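Home » Tidying » Small spaces » The worktop sort-out

How I sort out a messy worktop with one box, one tray and one cloth

Wed 13 February

I've been promising this one for ages, mostly to Liesl Sutter, who wrote to me before Christmas asking how on earth I keep a hobby corner usable when it's also where the post lands, where the batteries live and where everybody dumps their keys. So, Liesl, pull up a chair!

This is the method I use for any small work surface. A craft bench, the end of a kitchen counter, a desk in the spare room, it all works the same way. It takes me an evening if the surface is really bad and a quarter of an hour if I've been good. You don't need to buy anything clever. I did once get talked into a Brinix organiser with 16 little drawers and I spent more time hunting through it than I ever spent hunting through the mess, so it went to my sister.

What you need

A small cardboard box (whatever your last parcel came in)
A tray with compartments
A cloth you don't mind getting grubby
A bin bag
A mug of tea, and somewhere to put it that isn't the worktop

The box wants to be small. I can't stress that enough. If you use a big one you'll sweep the lot into it, feel marvellous for ten minutes and then have a big box of mess to deal with next month. I speak from experience — the one from September is still on top of my wardrobe.

Step 1: Clear the middle first

Everybody starts at the edges, and I used to as well. Then you've got neat edges and a heap in the centre and no room to do anything with it. Start in the middle and push things outwards until you've got a patch of bare surface about the size of a dinner plate. That's your sorting patch, and nothing is allowed to live there until you've finished.

Pick things up one at a time. I know it sounds slow. If you grab a handful you'll look at the one interesting thing in it and put the rest back down where it was.

Step 2: Box, tray or bin

Anything that belongs in another room goes in the cardboard box. Don't get up and take it there! You'll find yourself in the bathroom rearranging the towels. It goes in the box and the box gets walked round the house at the end.

Anything small that belongs on this worktop goes in the tray. One sort of thing to a compartment, and if you've got more sorts than compartments, put the two that get used together in the same one. I keep pencils with the rubber and the sharpener, and tape with scissors, and I've never regretted it.

Anything broken, dried up or unidentifiable goes in the bin bag. My friend Remo keeps a compartment for "bits that came off something" and he's welcome to it.

Step 3: Give everything a place on the surface

Now for the layout. I like the box within easy reach, the tray over to the right (I'm right-handed, so swap it if you're not) and the cloth folded in the far left corner, up against the wall. The bit in between stays free for working on.

The corner matters more than you'd think. A cloth left in the middle gets things put on top of it, and then it isn't a cloth any more, it's a tablecloth. Fold it and push it right up to the wall and it stays a cloth. And do use one with a bold pattern if you've got one. A plain grey cloth on a grey surface vanishes, and a cheerful children's print with spaceships or animals on it gets spotted straight away.
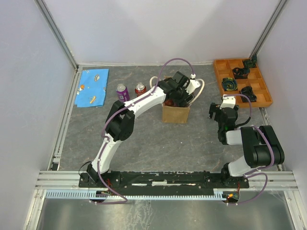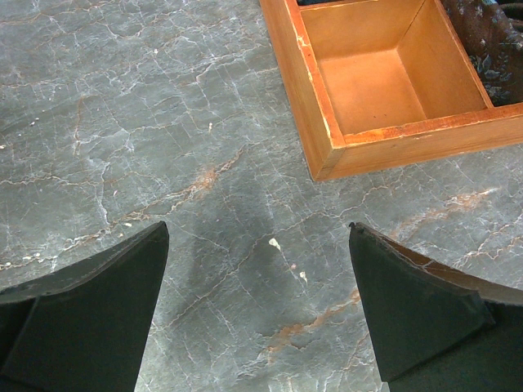
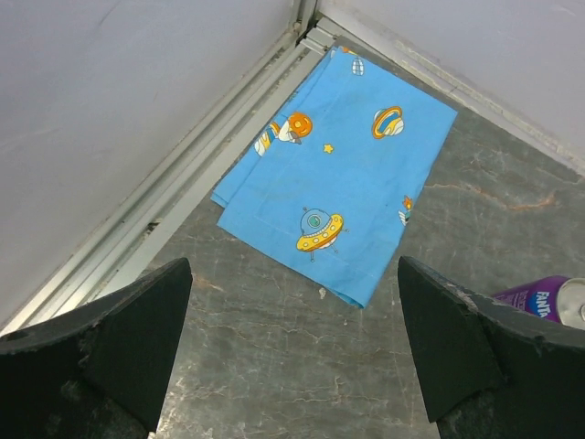
Once your three things have their places, stand back and look at it from where you normally sit. Reach for each one. If you have to lean over something to get to the tray, move it now, while you're still in the mood, as you certainly won't next week.

Step 4: Go over the bare surface

Last job before you're allowed to admire it. Take the cloth, shake it out over the bin bag, and wipe from the back of the worktop towards you. Work in straight lines and turn the cloth over when one side looks tired.

If you've got a stone-look top, with lots of veins and speckles in it, you need to be a bit cunning. That sort of pattern hides crumbs beautifully, which is lovely when visitors come and less lovely when you put your sewing down on it. Get your eyes level with the surface and look across it towards the light, and any little chips and specks that you took for part of the pattern will stand up and show themselves. Run your palm over it too. Your hand will find what your eyes missed.

Don't forget the join where the worktop meets the wall. If there's a rail or a strip of trim along there, the dust settles in it and a flat wipe goes straight over the top. I wrap a corner of the cloth round the blunt end of a knitting needle and draw it along the groove. Waltraud Meinecke swears by an old toothbrush for the same job, and I'll admit hers does come up better than mine if the dust has been there a while. Brush first, then wipe, or you'll make paste.

Fold the cloth back up afterwards and return it to its corner. If it's damp, hang it up for the night and fold it in the morning.

Step 5: Walk the box

Pick up the cardboard box and do one lap of the house. Kitchen things out in the kitchen, bathroom things out in the bathroom, and no stopping. Whatever's left in the box when you get back is stuff without a home, and it either gets one now or goes in the bin bag. Then the box goes back on the worktop, empty, ready for the next lot.

I do a lap on Sunday evenings. If you live with other people you might need more than one a week. Nadja Bühler has three teenagers and does hers every night before bed, and says it's mostly socks.

A few things people have asked me

Does the tray need a lid? I wouldn't. A lid is a shelf, and somebody will use it as one. If you're bothered about dust, tip the tray out once a month and give it a rinse.

What about cables? Run them along the back or the front edge, never across the middle, and loop up the spare length so it can't slide down behind. A bit of slotted channel along the edge is tidy if you've got a lot of them. For one lamp, a bulldog clip does the job.

Can I use more than one box? You can, but try it with one for a fortnight first. Gebhard Pfister wrote to say he'd gone up to three and was now tidying the boxes.

My tray's too big for my worktop, what should I do? Go for a smaller tray, even if it means some things move to a drawer. You want more bare surface than filled surface, and the tray is usually what tips it the wrong way.

Next time I'm tackling the drawer underneath, and I've already found 13 dead biros in it, so bring a bigger bin bag.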